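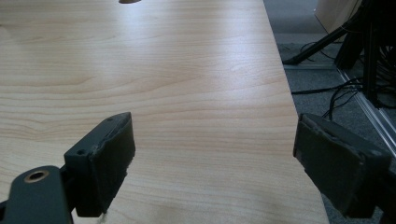 Fallora Community Workroom, Pustcombe
Progress report to the Besson Fund, second installment
Prepared by Wyn Owen

Dear Rasha,

You asked for a shorter report than the last one, with fewer feelings about paint. I have done my best.

Summary of the period

The large table is in. Readers of the first report will recall that the large table was the whole point of the grant and that we had, at the time of writing, spent a good part of our energy on everything else. It now stands in the main room, it is level, and people have begun arguing over who gets it in the evenings, a problem we applied for in writing.

The chairs are on order. The shelving is up on one wall and in boxes along another. The second lamp has been bought, returned and bought again.

The table

Our application described a "generous shared work surface in a light finish." What we have fits that description, though it took three shops and one very long phone call to get there. The first top we looked at was nearly black and showed every crumb. The second was white and made the room feel like a place where you wait for test results. The pale one with the wood grain won after Rasha's visit in January, when you put your coffee down on the sample and declined to pick it up again. I took that as approval from the funder.

The grain has turned out to be a talking point. It runs in long wavy bands and curls up on itself in places, and the evening drawing group has spent more time on it than on the fruit I supplied. One member sees a coastline. Another sees her brother-in-law. I have asked both of them to stop tracing it in pencil.

Daylight

We moved the table twice before settling on its present spot. The first position blocked the closet. The second was fine until the door opened. In the third it gets good soft daylight, enough to thread a needle by in the morning, with a shine on the top that the jigsaw people dislike and everyone else ignores. A blind has been suggested. I have priced one and would like to talk about it when you are in a good mood.

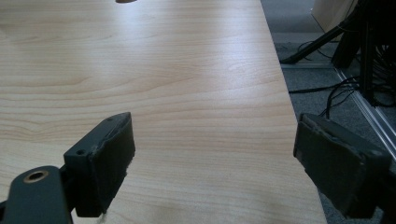

The clearing rule is working better than I expected. Each group strips the table at the end of its session, wipes it down and puts its materials back in its own box. The first month produced a steady trickle of buttons, pencil ends and half a cheese sandwich, all of which went into a tray by the door marked YOURS. The sandwich was not claimed. Since then the morning group has been arriving to a table it can use right away, and I have stopped receiving notes about glue.

Care of the surface is a damp cloth and mild soap. We bought a bottle of Dusano polish on advice, tried it on the underside, and found that the underside is now very attractive. The top will stay as it is.

Spending

Grant awarded: $2,000
Spent to date: $982
Still to spend: $1,018

The amount spent covers the table, delivery, the shelving, the lamp (once, the shop having been decent about it) and cleaning supplies. The chairs will take most of what is left. I have kept the receipts in a folder this time, in order, and would ask that somebody at the Fund notice.

Use of the room

There are 4 regular groups: drawing, mending, jigsaws and the homework table. Mending has grown enough that they now lay a full curtain out flat without draping the far end over a neighbor. The homework group wants the table later in the day than we are open, so we are looking at keys, and at who can be trusted with one.

What has not gone well

The shelving brackets came in the wrong size and the right ones are taking their time. Our sign-up sheet was a disaster in its first form, mainly owing to my handwriting, and has been replaced with one that is typed. Two people have bumped a hip on the same corner of the table. I am one of them.

Next steps

Take delivery of the chairs. Finish the second wall of shelving. Settle the evening hours. Fit felt pads under the table legs before the floor is next cleaned, as I promised in the last report and did not do.

You are welcome to come and see it any morning. Bring your own coffee, and please use a coaster.

Wyn Owen
Fallora Community Workroom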